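Follenitz Clothing Swap: FAQ

Questions we get every season. Read first, then email.

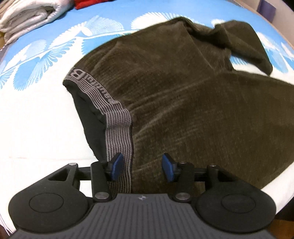
How many items can I bring?

Up to 18 per person. Kids' stuff counts the same as adult stuff. Pairs of shoes = one item.

What condition?

Clean, wearable, zippers that zip. Small pilling is fine. Stains, no. Elastic that's gone slack, no, unless you tag it for the mending table.

When do I drop off?

Friday 4 to 8, side door on the Akyol parking lot. Not the front, the front is the dentist. Saturday morning drop off ended last September, sorry, sorting took way too long.

How do the tokens work?

One item in, one token out. Coats get you two. Tokens carry over to the next swap but don't lose them, we can't look them up. Old green ones still good.

Can I come if I have nothing to bring?

Sure. Doors open to everybody at 1 on Saturday, no tokens needed after that.

Do you take underwear, socks, swimsuits?

Socks new in the package only. No underwear. Swimsuits yes if the liner is still in there.

Is there somewhere to try things on?

Two curtained corners in back plus the big mirror. Wear leggings or something thin, the line gets long around 11.

What happens to leftovers?

Kyung-hwa Myung drives them to the Fosta thrift store Sunday. Torn cotton gets cut up for rags. Last time we had almost 400 pieces left, mostly tops, so please bring pants and kids sizes if you have them!!

Can I leave things on hold?

No holds. If its on the rack it's up for grabs.

Can I help sort?

Please. Friday night, tell Halima Ekwueme or Si-eun Byun at the door. You get 9 extra tokens and soup.

I left my own jacket on a chair and now it's gone.

Happens. Email us right away, sometimes we can trace it. Use the coat hooks by teh stairs next time.

Updated Wednesday, February 10, 2021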